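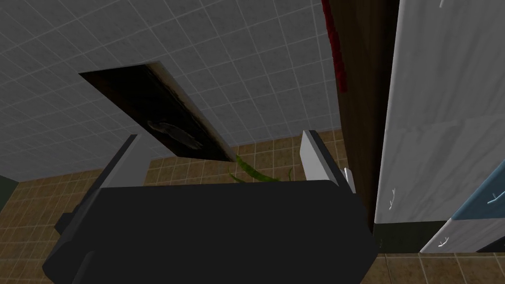 Black gripper with two pale gray fingers, seen from above. Computer render.

Fostura (comic book series)

By the back-issue desk, February 26, 2023

Fostura is a science fiction and horror comic published by Codis, a small press that mostly did crime books before it took a chance on monsters. It ran for 29 regular issues plus two annuals, and I love it more than a person my age probably should. The series follows a salvage crew who get stranded in the drowned city of Bunonberg and find out that the people living under the waterline never left, they just stopped being people in the usual sense. It's gory, it's funny in odd places, and the lettering is gorgeous (I will fight for the lettering).

Publication history

Codis launched the book as a four-issue miniseries with no promise of anything after it. The first issue had a plain green cover with a diving bell on it, and shops under-ordered like crazy, which is why a clean copy is such a pain to find now. Sales picked up by the third issue, mostly on word of mouth, and the last page of issue four was redrawn at the printer's deadline so the crew could survive. You can tell, too! The captain's boots change color between panels.

The ongoing picked up the numbering at #5. It was monthly at first, then every six weeks, then whenever it felt like it. The longest gap fell between #17 and #18, when the letters page more or less became a support group. I have a letter in #19, about fish. They printed my name wrong and I've never been happier.

The annuals are where people get confused. The first one slots in after #12 and you really do need it, because it's the only place the lighthouse story gets finished. The second is a flip book with a humor strip on the back half and can be read any time, or skipped if you don't care for puns about eels.

Plot and setting

Bunonberg is built in rings, with the rich folks' towers in the middle and the old canneries on the outside, and the whole place sank unevenly, so half the fun is working out which way is up in a given chapter. The crew of the salvage boat come in looking for a bank vault. They get the vault open by the end of the miniseries, and what's inside sets up everything else.
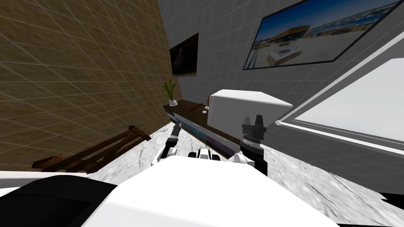
From there the story splits. One half stays with the divers as they barter with the drowned citizens, who speak in bubbles with no tails (it took me an embarrassing number of issues to notice that). The other half goes back to dry land, where the insurance company that paid for the trip turns out to know a lot more about the flood than it let on. The land chapters get called boring on message boards. I think they're the scariest part of the book, especially the hearing in #14, a full issue of people sitting at a long table with nothing on it but a pitcher of water.

The ending, in #29, divides readers. I won't spoil it past saying that the boat's bell rings and you have to decide who's ringing it. I was mad for a week and then read it again and cried, so take that as a review.

The Fallahi

The Fallahi are the big bad of the series, sort of. They're the tall, slow shapes that walk the outer ring at low tide, and they never get a line of dialogue. Early issues treat them as plain monsters. By the second year we learn they're pulling the canneries apart brick by brick and carrying the bricks somewhere, and the question of where keeps the back half moving.

Their design drifts a lot. In the miniseries they have faces, kind of. After #10 the faces are gone and there's just a smooth curve with barnacles, and that's the version everybody draws at conventions. I prefer the faces, for the record.

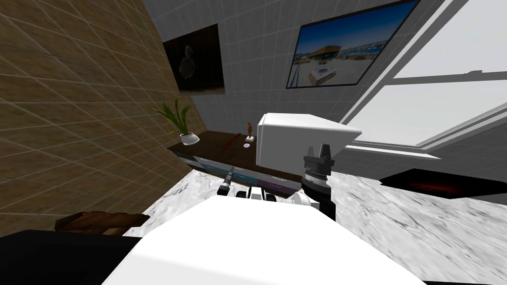 Collected editions

Codis put the whole thing out in softcover, then did one oversized hardcover limited to 159 signed copies. The hardcover has the covers, both annuals in their proper spots, and a fold-out map of Bunonberg that contradicts the comic at least once (the ferry dock is on the wrong side). The softcovers leave out the eel strip, so completists will want the second annual anyway.

A second softcover printing came out in June with the boots recolored to match. I understand why they did it, but I'm keeping my old one.

Reading order

Miniseries, then #5 to #12, then the first annual, then straight through to the end. Put the second annual wherever you need cheering up. After #22 would be my pick, given what happens to the cook.

Filed under: Indie Comics, Horror, Series Guides, Completed Runs

Contact us | Copyright 2023, all rights reserved | Back to top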